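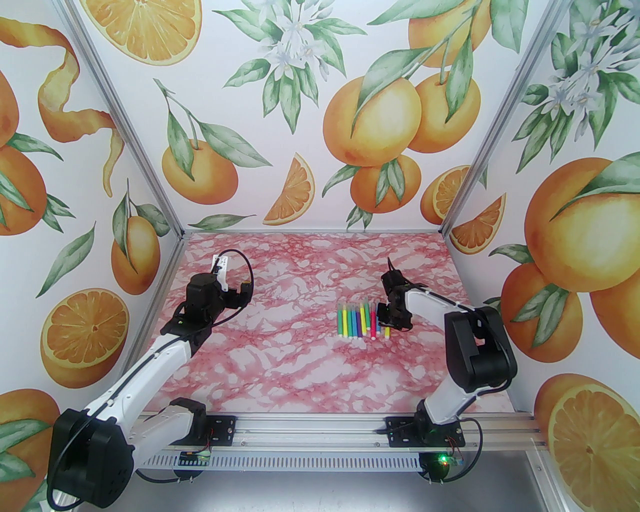 Two arms, one rail and a pile of textas on the pink marble.

From: Oltley Home Automation list
Date: May 18, 2019
Subject: Re: [oltley-list] So when do I get my kitchen cleaned?

Hi all,

I've been meaning to answer this one for days and kept getting sidetracked by the actual washing up, so apologies for the length (it's a rainy arvo and I've got a full pot of tea). Quoting the original so you don't have to go digging:

> I've been reading this list since February and I reckon I've seen
> 126 posts on which vacuum to buy and not a single one on anything
> that can pick stuff up. I've got 3 kids, a dog and a kitchen table
> you can't see the colour of. Every arvo it's pencils, textas, bits
> of Lego, half a sandwich. I don't need a butler. I want a thing
> that puts the textas back in the tub. Is that really so hard? My
> brother-in-law says it's five years off and he's been saying that
> for ten. Has anyone here had a proper go with the arm kits, or is it
> all demo videos with the boring parts chopped out?
>
> Also, is the Zodex worth the extra dough over the Ateş or is it
> just a nicer box?

Right. Textas! You couldn't have picked a better chore to ask about, because it sounds like nothing and it's a proper little swine of a job.

Have a look at the pic up top. Ten felt-tips lying more or less side by side, a white gripper on one arm and a black one on the other. Your youngest could scoop the lot up in one fist while asking for a biscuit. A gripper with two fingers can't scoop. It has to choose one texta, get a finger down either side of it, and there's another texta exactly where the finger wants to go. Come in a few millimetres off and you've shoved the whole row along, and whatever plan it had is now wrong. And they roll! I'd never given a moment's thought to how much a texta rolls until I started mucking about with this stuff.

I've had a two-arm setup going in the back shed for a fair while now, project name Dadwood (the kids named it, I had no say). Running total on parts is $583, and that's with a lot of scrounging and not counting the bench, which I already had. So I can give you my experience and you can take it with as much salt as you like.

What mine does well: one object, on its own, on a plain mat, always starting in much the same spot. A sponge, a wooden block, one sock. I can go and make a cuppa and come back and it's still plodding along. The sock even goes in the basket, most goes.

What mine does badly is anything in a heap. Also shiny things, clear things (I've given up on drinking glasses altogether) and anything where it needs to feel how hard it's squeezing. Two arms ought to be better than one, and for holding a tub steady while the other arm drops something in, they are. The rest of the time mine mostly get in each other's road. My best session with textas was five in the tub before one went on the floor, and once it's on the floor it's your problem again, isn't it.

So on the demo videos – yes, I think the boring parts get chopped out. I don't think anyone's fibbing exactly. If I filmed mine all day I could cut you a beautiful thirty seconds too. What I'd like to see is an uncut hour, with the lighting changing and the dog going past.

Patterned backgrounds are another thing I'd ask about before buying anything. My setup was happy on grey felt and then went completely to pieces when I put it on our kitchen tablecloth, which has lemons on it. Same block, same spot, same lamp. I ended up having to redo a heap of the training with the tablecloth in, and it's better now but still not what I'd call reliable. Something to bear in mind if your table is as colourful as you say.

Zodex or Ateş: I've only owned the Ateş. The gears are noisier than I'd like and the manual is rubbish, but I stripped a wrist joint and had it back together in an evening, and I'm no engineer. I had a play with a Zodex at the Oltley swap meet and it's smoother, no question, and the cables are tidier. Whether that's worth the difference depends on whether you want a hobby or an appliance. If it's an appliance you're after, I'd keep your money in your pocket for now, whichever box looks nicer.

As for your brother-in-law, I wouldn't put a number on it. Folding tea towels, sorting the cutlery drawer, wiping a bench with nothing on it – I can picture those at home before too long, slow as a wet week but getting there. A family table at five o'clock with half a sandwich on it, I can't picture yet.

If you do want to have a go, bring the kids into it. Mine will line up blocks for the arms for ages, and they're brutal markers. And sing out if you want my parts list, I'll tidy it up and stick it in the files section. Does anyone on here have a soft fingertip they're happy with? I've tried heatshrink and the cut-off ends of rubber gloves, and the gloves are winning so far but they perish something shocking in the shed.

Cheers from a soggy Oltley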